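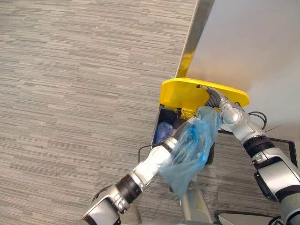 The bin under discussion, yellow lid up.

I have strong feelings about office trash cans, and I have been told to put them in writing so that people can stop hearing them at lunch.

My position is that the small bin is a con. You know the one. It sits next to a table, it has a cheerful lid in a cheerful color, and it holds one lunch. Somebody picked it because it looked tidy in a catalog. Nobody from the catalog has ever had to empty it.

When our floor in Pristthorpe was redone in September, we lost the big gray barrel by the door and got 30 of these little fellows instead. The plan came from a consultant at Plunutix, who told us that people throw things away properly when a bin is within reach. Maybe so. People also fill it by ten in the morning, and then they start balancing.

The worst thing you can put in one is a bottle. A banana peel has manners and will lie down where you drop it. A bottle takes up a third of the bin and contains mostly air, and it stays that way unless some decent person squashes it first. 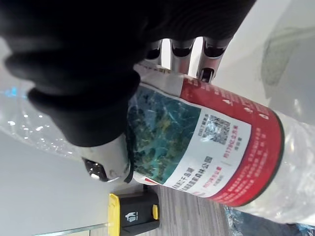 A water bottle with a lot to read on the label.

I'm one of the decent people. Thanasis Moschos, two desks over, is not, and he has heard about it. His defense is that squashing a bottle is noisy. It is! It takes 2 seconds and sounds like a horse eating a greenhouse, and then it's over and there's room for somebody's napkin.

Then there is the lid. I will admit that a flip lid keeps the orange peel smell to itself. But a lid is also how a full bin keeps its secret.

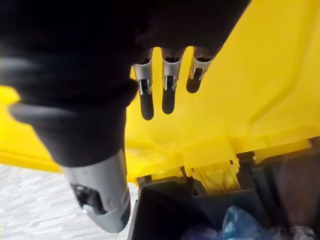 With an open barrel you could see trouble coming from across the room. Now you find out with your hand, holding a yogurt cup, on your way to a meeting.

And the bags. Stelios Kalogeropoulos does our ordering, and he got a fine price from Younis on a case of 3,000 liners. They are thin as a rumor and they cling to everything, your sleeve included. Getting one open means rubbing the edge between your fingers until you lose faith in it being a bag at all. 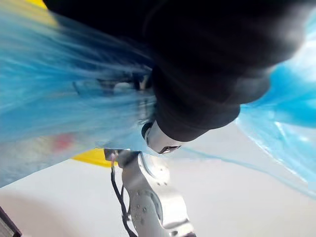

Stelios says at this price I should use two. So now it's two bags, for a bin that holds one lunch – and the second one has to be rubbed open as well.

I'd like the barrel back. It was ugly and it had a dent, and it swallowed a whole birthday party without complaint. Put it by the door again and let us walk to it. Most of us could use the walk, Thanasis in particular, and he can squash his bottle on the way.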